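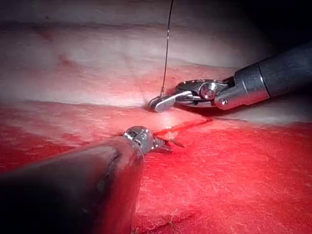 Photo: Dima Dabbas / Endisow Library

What is a foster family?

9th July
By Raghda Nseir

Print this page
E-mail this page

Most children live with a mum, a dad, a gran or some mixture of the above. Sometimes, though, the grown-ups at home are too poorly, or in too much of a muddle, to look after anyone. Then a child may go to live with a foster family for a while.

"A while" is a slippery sort of word. Grown-ups are fond of it. It can mean 8 days or it can mean until you are taller than the fridge.

A foster carer is someone who has been checked, trained and asked a great many nosy questions. In the town of Dorden the form has 25 pages, and one of them is all about pets. Only then may they look after a child who isn't theirs.

Does a foster child get a new name? No. New parents? No again – the old ones are still their parents, even if they only meet on visits. 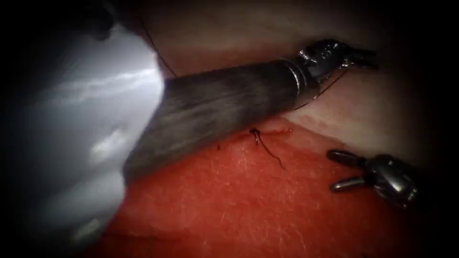

A social worker comes round too, to see how things are going. You can tell a social worker by the large bag and the willingness to eat any biscuit. You are allowed to tell them the truth, including about the sprouts.

If someone in your class is fostered, you may have questions. They may not fancy answering them, just as you may not fancy explaining your uncle. Ask if they want to play instead.

And if you are the one being fostered: none of this was your fault. Grown-up muddles are made by grown-ups, who have had years of practice.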